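Home | Open tickets | Closed tickets | Shift notes | Help

Print this page | E-mail this page

Ticket 647 - Ruddale site, sorting bench
Subject: Arm stops on mixed bin, manual re-sort falling on the evening shift
Priority: medium
Status: open, waiting on Truvard
Assigned to: Mwajuma Langat

Problem as reported
The arm on the mixed bin goes to hold in the middle of a run and waits for someone to press resume. Evening shift had 12 holds on Sunday. Before the arm came in, two people sorted by hand at this bench. Now one person covers it along with the baler door, so each hold means a walk across the floor and back. Items left in the bin at the end of the run are sorted by hand and that time is not on anybody's sheet.

Log

Entry 1. Checked the hold messages. All but two are "grip not confirmed." The other two are the door switch, which has its own ticket.

Entry 2. Ran single picks with one item at a time. Cans and fruit fine. Clear or tinted plastic cups gave a hold on 5 picks out of the set. Same cups, different spots in the bin, no pattern I could find.

Entry 3. Changed the grip wait time to the longer setting. Fewer holds, but each pick is slower and the run went past the break. Put it back. The day lead does not want people eating in turns to suit the arm, and I agree.

Entry 4. Bin was creeping when the fingers touched the wall. Clamped it on both sides and ran again. Creep is gone. Holds on cups are not. Please leave the clamps on. They have orange handles and they are not spares.

Entry 5. Called Truvard. They say the grip check was set up on 1,000 picks at their shop, mostly cans and cartons. They want a log from a mixed load. Sent it before lunch. They will not give a date for the update.

Entry 6. Dramness asked if the evening shift can just run cans until this is fixed. It can, but then the mixed load goes back to hand sorting and needs a second person, same as before. That has to be put on the schedule. It can't be picked up by whoever is nearest.

Entry 7. Mixed load again, with a can, a lemon-like fruit, a purple cup and a couple of white pieces. The arm is at the can. Cup still to go.

Still to do
- Truvard to answer on the grip check
- Add a line for hand sorting to the time sheet
- Resume button on the baler side, if Adomaitis can run the cable - price asked for in October, no answer
- Show evening shift how to skip an item without ending the run

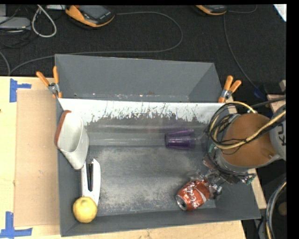
Adomaitis: The cable is not the hard part. I can put a second resume button by the baler door in a morning, but you can't see into the bin from there, and I don't want people pressing resume blind. Get me a mirror or a screen at that end first. Also, the skip step is on page two of the card taped inside the cabinet. Evening shift has never been given the cabinet key, so start with that.

Contact the help desk | Copyright Ruddale site services | Back to top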